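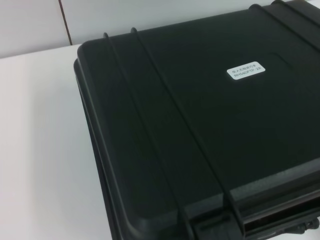

Wie bekomme ich den Transportkoffer auf den Tisch, ohne dass die Arme später anstoßen?

Stellen Sie den Koffer flach und mit dem Deckel nach oben an die hintere Tischkante, mittig zwischen die beiden Armsockel, und lassen Sie zur Wand 4 cm Luft. Die Vorderseite mit dem Griff zeigt zum Bediener.

5.3 Greifversuch am Koffer einrichten (Dosow Zweiarm-Set)

Dieser Abschnitt gilt für die Ausführungen Sornard und Penry. Bei der Ausführung Warkine entfällt Schritt 6, dort ist der Handkameraabgleich im Grundprogramm enthalten. Die Montage der Arme (Abschnitt 4) und die Referenzfahrt (Abschnitt 5.1) müssen abgeschlossen sein.

VORSICHT
Quetschgefahr zwischen Greiferbacken und Koffer. Während der Fahrt nicht in den Arbeitsraum greifen. Der Not-Halt-Taster muss in Reichweite des Bedieners stehen.

1. Tischfläche abwischen und trocknen lassen. Helle, matte Flächen liefern die besten Ergebnisse. Bei glänzenden Platten die Unterlage aus dem Zubehörbeutel auflegen.

2. Koffer wie oben angegeben platzieren. Alle Verschlüsse müssen geschlossen sein. Ein offen stehender Verschluss kann sich in der Greiferbacke verhaken.

3. Im Bedienprogramm unter "Objekte" den Eintrag "Koffer, groß" wählen. Für eigene Behälter "Neu" wählen und Länge, Breite und Höhe in Millimetern eintragen.

4. Geschwindigkeit auf 25 % stellen. Dieser Wert gilt für alle Einrichtfahrten. Auf 100 % erst umstellen, wenn der Ablauf einmal vollständig ohne Fehlermeldung durchgelaufen ist.

5. Beide Arme mit "Startposition anfahren" über den Tisch bringen. Die Greifer stehen danach 200 mm über der Tischfläche. Weicht die Höhe ab, Referenzfahrt wiederholen.

6. Handkamera abgleichen: "Kamera", dann "Abgleich starten". Der Deckel muss im Vorschaubild scharf sein. Aufkleber auf dem Deckel stören den Abgleich nicht und können dort bleiben.

Hinweis: Die Kabel an den Handgelenken brauchen eine lockere Schlaufe. Zu straff verlegte Kabel ziehen bei der Drehung am Stecker, zu lange können sich am Koffergriff verfangen. Kabelführung vor jeder Einrichtfahrt prüfen.

7. Linken Arm im Handbetrieb an die linke Kofferkante führen. Die Backe soll über die Kante reichen, ohne auf den Deckel zu drücken. Position mit "Punkt speichern" übernehmen.

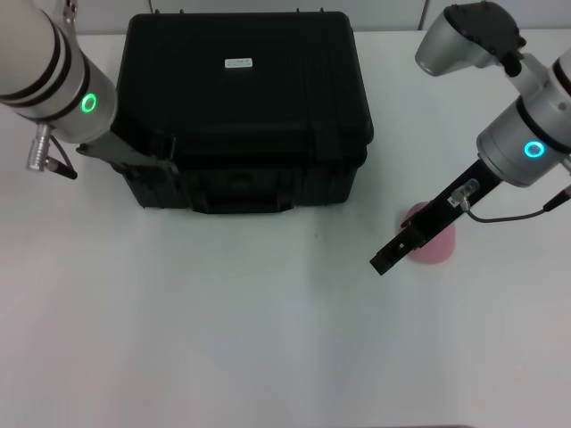 8. Rechten Arm ebenso einrichten. Wird mit dem rechten Greifer ein zweites, kleineres Objekt aufgenommen, für dieses einen eigenen Punkt anlegen und die Greifkraft auf "weich" stellen. Die Voreinstellung "hart" ist für Kunststoffgehäuse gedacht und verformt nachgiebige Teile.

9. Ablauf mit "Testlauf" starten. Der Testlauf hält nach jedem Punkt an und wartet auf Bestätigung.

10. Ablauf unter einem eigenen Namen speichern. Die mitgelieferten Abläufe sind schreibgeschützt.

Meldungen beim Einrichten

E04 Objekt nicht erkannt: Beleuchtung prüfen. Starke Schatten an der Kofferkante vermeiden, gegebenenfalls Raumlicht einschalten und Schritt 6 wiederholen.

E07 Punkt außerhalb des Arbeitsraums: Koffer näher an die Tischmitte rücken und die Punkte neu speichern.

E11 Greifkraft überschritten: Arm im Handbetrieb freifahren, Backen auf Beschädigung prüfen. Tritt die Meldung erneut auf, Service verständigen.

Den Koffer nicht mit nur einem Arm anheben. Die zulässige Traglast je Arm steht auf dem Typenschild am Sockel.

Redaktion: Lucrezia Marino
Stand: 12. Mai 2019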